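Graltley Kitchen Skills Rooms – Progress Report, August
Submitted to the Guerreiro Fund by Ernero Housing Support

Grant period: month 3 of 8 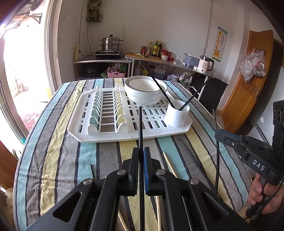 1. Work completed

The practice kitchen at Graltley is in use. It has a stainless steel counter along the back wall, a gas stove at the left end and a table for sorting and drying dishes. An electric kettle, a steamer pot with a lid, a cutting board and condiment bottles are kept on the counter. The table is covered with a striped cloth, and the white plastic rack stands on it.

Dish drying and utensil sorting is the first of 7 units. Bowls and cups go on the rack. Chopsticks, both black and light wooden, are laid out on the cloth, matched by color and length, and stood upright in a cup. Chopsticks left in a bowl are moved to the cup before the unit is marked complete.

2. Changes to the plan

The original plan placed the rack on the counter beside the stove. It was moved to the table in month 2. The counter is now reserved for food preparation and the kettle.

The unit sheet for chopsticks was rewritten. The first version did not say what to do with an odd one – it now goes back on the cloth until its match is found.

3. Spending

The equipment line is 3,000 for the full period. Purchases to date are within that line. No transfer between lines is requested. Receipts are held at the Brostorura office.

4. Outstanding items

– A second cup for the rack, so that wooden and black chopsticks can be stored separately.
– Labels for the storage box on the counter.
– Unit sheets for stove use, in draft.

5. Next period

Units 2 and 3 cover wiping down the counter and putting dry dishes away. The Sunday session will continue at its present length. The next report is due at the end of month 5.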